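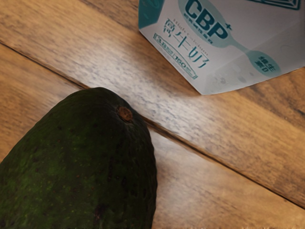
Milk carton and avocado on a plank tabletop.

Covdale Tenants' Association
Minutes of the August meeting, 7:00 p.m., ground floor lounge

Present: Tadhg Keane (chair), Divina Abella, Kenneth Ocampo, Floarea Bucur, Jennylyn Magbanua (minutes). Also 12 residents, one of whom left during item 2.

1. Last month's minutes
Approved with one correction. Kenneth did not "welcome" the new laundry prices. He asked for it to be noted that he said he had read them.

2. Online rent portal
Tadhg read out the letter from Weidemann, the managing agent, saying rent will move to the Clerik portal and that this will "make life easier for everyone." Floarea asked who everyone was. The letter does not say whether checks will still be taken, or what happens if a payment goes through late because the site is down. Divina has used Clerik at her last building and was charged a late fee twice. She got one of them back.

Kenneth thought we should give it a fair try. Floarea said we gave the intercom a fair try and it has been dead for six months. Agreed that Tadhg will ask for three things in writing: that checks remain an option, that there is no fee for paying by bank transfer, and the name of a person to call. Jennylyn does not expect an answer before the switch but the request should be on record. 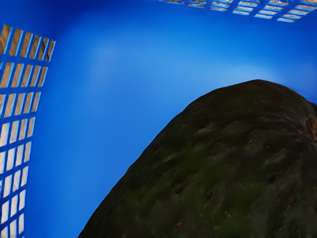

3. Hot water
Complaints from the fourth floor again. Weidemann's position is that the boiler was serviced by Okside and is "performing within range." No range was given. Divina has asked for the service report twice and been sent the same one-page invoice both times, for $413, with "labor" as the only line on it. The chair said an invoice shows that somebody was paid and we should not treat it as proof of a repair.

Residents on the fourth floor are asked to write down the time whenever the water runs cold and hand the notes to Divina. A resident asked if this would make any difference. Tadhg said maybe not, but the last complaint was turned down for lack of dates.

4. Bike room
Kenneth reported that the new lock works. Floarea said it works if you lift the door. Both points noted. No action.

5. Summer cookout
Low turnout last year, around 20 people. Jennylyn is not convinced a bigger poster is the answer. Kenneth will do the poster anyway. Budget left as it was.

6. Any other business
The hallway lights on two were reported fixed. Divina walked past them on her way down and they were off. Carried over.

Meeting closed at 8:35 p.m. Next meeting same place, date to be posted by the mailboxes.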